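## 4. Setting Up a Child Listening Profile

This section applies to the Tirisgate family music player, software release 2 and later. A parent or guardian must complete the steps below on the parent account. Children's profiles cannot change their own settings.

### 4.1 Before you begin

Make sure that the player is plugged in and joined to the home network. Keep the four-digit parent code at hand. If the code has been lost, see Section 9.

### 4.2 Creating the profile

1. Hold the centre dial until the parent menu appears.
2. Select **Profiles**, then **Add a child**.
3. Enter the child's first name or a nickname. Full names are not required.
4. Choose an age band. The band sets the starting song list, which may be changed at any time.
5. Enter the parent code and press **Save**.

**Note:** A profile can hold up to 500 songs. When the limit is reached, new songs are refused until others are removed.

### 4.3 Choosing what may be played

1. Open the child's profile and select **Song list**.
2. Turn the lyric filter on. Songs marked for older listeners will be hidden.
3. Select **Review** to hear the first part of each remaining song.
4. Mark each song **Keep** or **Remove**.

The Gill starter collection contains 264 songs, including nursery rhymes, counting songs and lullabies. All lyrics in it were read in full by our children's content editor, Aaliyah Perron. Songs added from other sources have not been read, and the lyric filter should not be relied upon as the only check.
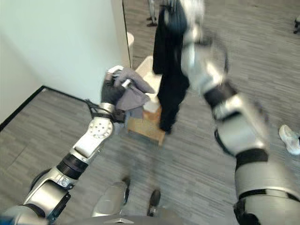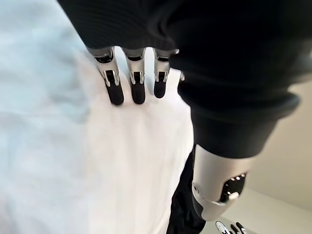
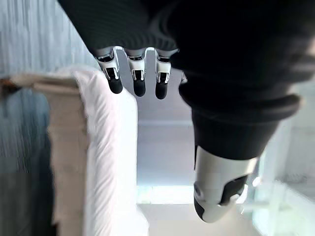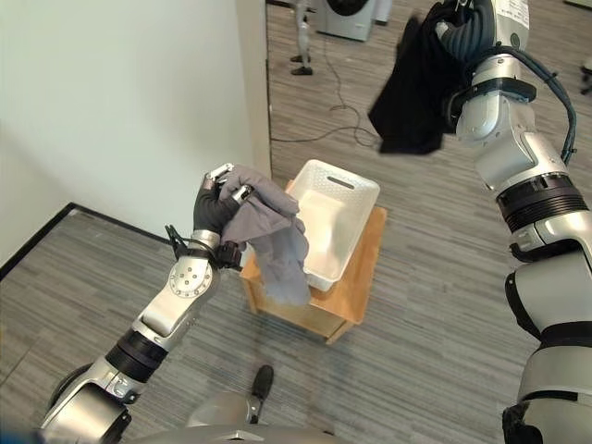
### 4.4 Adding movement songs

Movement songs are stored apart from the main list and are switched off in new profiles. To switch them on, select **Song list**, then **Movement**, and choose either the Arkeo set (seated and gentle) or the Basano set (standing and active). Several Basano songs call for a light prop, and the printed song sheet names one for each. A crumpled grey cloth like the one gripped in the first and last pictures is suitable for "Wave and Hide", where the child lifts the cloth on the chorus and lowers it on the verse. Scarves with beads, fringes or long ties should not be used with children under three.

**Caution:** Clear the floor before starting an active song. Place the player on a stable surface out of the child's reach, with the power cord behind furniture.

### 4.5 Volume and quiet hours

1. Select **Sound**, then **Highest volume**.
2. Turn the dial until the level is comfortable at the spot where the child usually plays. Press to confirm.
3. Select **Quiet hours** and enter a start and finish time.
4. Choose **Stop** or **Lullabies only** for the quiet period.

Quiet hours take effect at the end of the song being played. To end playback at once, press the dial twice.

**Note:** If message 203 appears, the finish time is the same as the start time. Enter a different time and save again.

### 4.6 Reporting a song

To report unsuitable words in a supplied song, select **Report** while it is playing. The song is removed from the child's profile immediately and remains on the parent account. Written enquiries may be addressed to Stojan Papadopoulos, Family Support, at the postal address inside the back cover. Please include the song title and the name of the collection.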